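4. Field Evaluation of the Zerkura Hand-Held Gripper Kit

Dagný Lauritsen

E-mail this article | Print this page

4.1 What is in the kit

The Zerkura kit is sold as a way to collect grasping data without a robot in the room. The person holds the tool by the handle, works the two fingers, and the wide camera on top records what the fingers do. Video goes to the Nogueira upload service, which sorts it into episodes and sends back a quality score. We rented kits for 14 weeks. Vendor gave us no discount and did not see this section before submission.

We wanted homes, not a lab bench. Lab cloth is flat, plain, one color, well lit. Homes have patterned quilts, pillows, cushions, a TV over the bed. A policy trained only on bench data does badly on these and we had seen that in our July pilot. So the question for this section is narrow – does the kit give usable folding data on thick clothing, on a real bed, with the things people keep around it.

Padded jackets were the hardest item on the list. They are springy, the seams hide the edges, and a shiny shell gives the tracker very little to hold on to. The pinch has to take up some of the padding or the cloth slides out again.
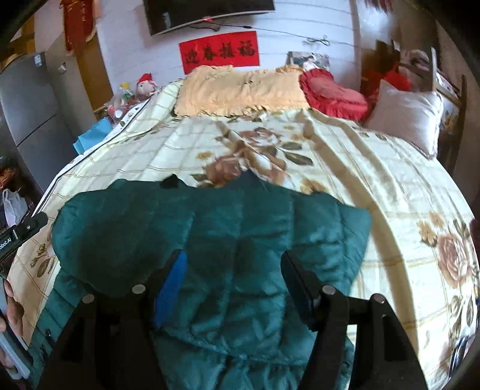

4.2 Task and operators

We had 17 operators, all paid by the hour, none with robotics background. Each got the printed Zerkura guide and a short practice on a towel. No further coaching. The jacket task was written in one line: lay it on the bed, fold it into a rough rectangle, let go. Order of folds was left open. Some operators folded sleeves first, some went straight for the hem, and we kept both.

An episode was thrown out if the fingers left the view, if a bare hand touched the garment, or if the tracker lost its position for longer than the service allows. Restarts were fine. The guide says to keep the tool low and move slow, which most people stopped doing once they got bored. We did not correct them, the data is meant to look like real use.

Finger pads are the weak point. The stock pads are hard and they skate on nylon. Bellska sells a softer replacement pad and we tried it for part of the jacket work. Grip was better on the padded channels but worse on thin cotton, and changing pads means taking out small screws, so operators tended to leave on whatever was there. A clip-on pad would fix this.

Approach angle mattered more than we expected. Coming in from the near side, low, with the fingers open on either side of the folded edge, gave the fewest missed grasps. Coming down from above mostly pressed the padding flat and caught nothing.
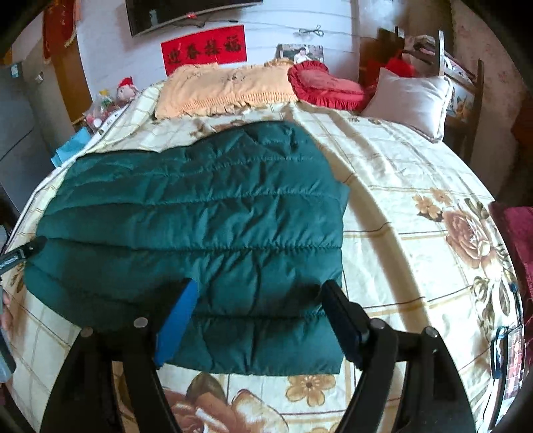

Figure 4. Approach to the lower folded edge of the quilted jacket, fingers open.

4.3 Results

Over the jacket task we uploaded more than 700 episodes. The Nogueira score was fair on the whole but harsh on slow folds, it seems to read a long pause as a failure. We re-checked the low scoring ones by hand and put many of them back. Anyone using the score as a hard filter will lose good data.

Tracking held up well in furnished rooms. Wall hangings, pillow edges and furniture all give the tracker fixed points, and we think clutter helped here. The printed quilts were less of a problem then we feared. Trouble came when the garment filled most of the view, and in the evening with one lamp on.

Wide lens is good and bad. It keeps both fingers and most of the bed in view, so a later reader can tell where the garment sits. It also bends straight lines near the border, and the correction file that ships with the kit was off on one of our units. Support answered the same afternoon with a new file. Credit for that.

Comfort: wrist fatigue was the main complaint. Operators also asked for a smaller handle.
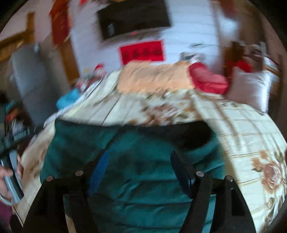 4.4 Limits

One garment type only in this section, one pad change, no left-handed kit. We did not train on the jacket episodes alone, so we cannot say how much they add by themselves. Price not covered, it changed twice during the rental. The Hirkach kit was due for the same test but arrived to late and is left for the follow-up.

Print | E-mail

Related items
Hirkach two-finger kit: first notes
Bellska soft pads on cotton, denim and nylon
Towel folding with untrained operators
Nogueira upload service: what the score measures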